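Courses > Ondville Evening Program > Food and Everyday Buying > Handout 3

Handout 3: Why a candy costs what it costs

Hi everybody. I said last time I'd write this one up properly, since I talked way too fast and the projector ate my last few slides. We're on small treats: the stuff people buy one at a time, put out in a bowl, or carry home from a trip. Read it before we meet and bring a wrapper if you have one lying around (any wrapper, any language!).

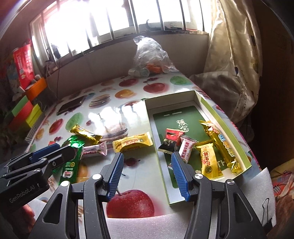
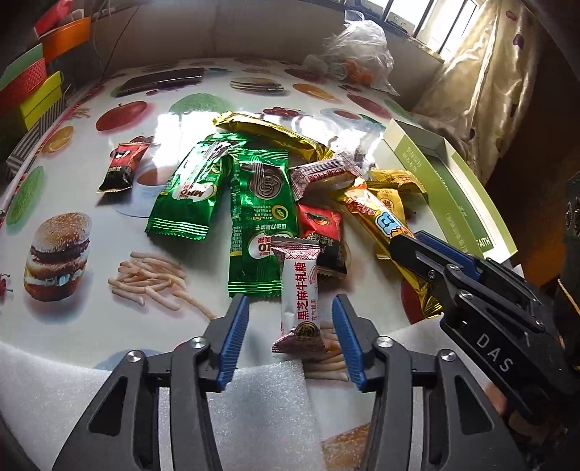

What are you paying for when you buy one wrapped candy instead of a big bag?

Mostly the wrapping, the handling and the shelf space. Sugar is cheap, and so is most of what gets cooked with it. Wrapping each piece takes a machine, a roll of printed film and a person to keep the thing fed, and then the store wants its cut for giving up a spot near the register.

Let's do my made-up shop, Sallard, like we did in class. Sallard buys a case of 70 nougats and sells them singly. Say 3 get crushed or walk out the door in somebody's pocket. The shop still paid for those, so the price on the rest has to cover them. Students always forget this part, and I forgot it too the first time I ran a bake sale, which is how I ended up paying for everyone's brownies.

Now the big bag. Same nougat, same maker, but the shop rings it up once and it takes up one hook. Fewer minutes at the register per piece, less fuss. That's why the price per ounce drops. Check the little unit price on the shelf tag. I love those tags and I will keep bringing them up until February.

A word on gift boxes, because Odair Aguiar asked a good question after class: why does the box sometimes cost more than everything in it? Well, a box is bulky. You ship a lot of air. It also has to look nice, so dented ones get marked down or sent back. And people shopping for a gift don't compare much! They want it to look generous, and they're in a hurry.

Terms to know: unit price, shrink (stock you paid for and can't sell), markup, margin. Markup is figured on what the shop paid, margin on what the customer pays. I'll mix these up out loud at least once, so please stop me.

For next time: pick one treat sold both singly and in a bag. Write down both prices and both weights and work out the unit price for each. The Loststead market is fine, so is the gas station on Lindsay. Half a page is plenty. If you can't get to a store, Mirjana Hoxha has a folder of old shelf tags you can borrow, just bring them back this time.

We're in room 524 again. Homework is worth 20 points.

6 shares | 2 comments

Contact the program office | Ondville Evening Program | Back to top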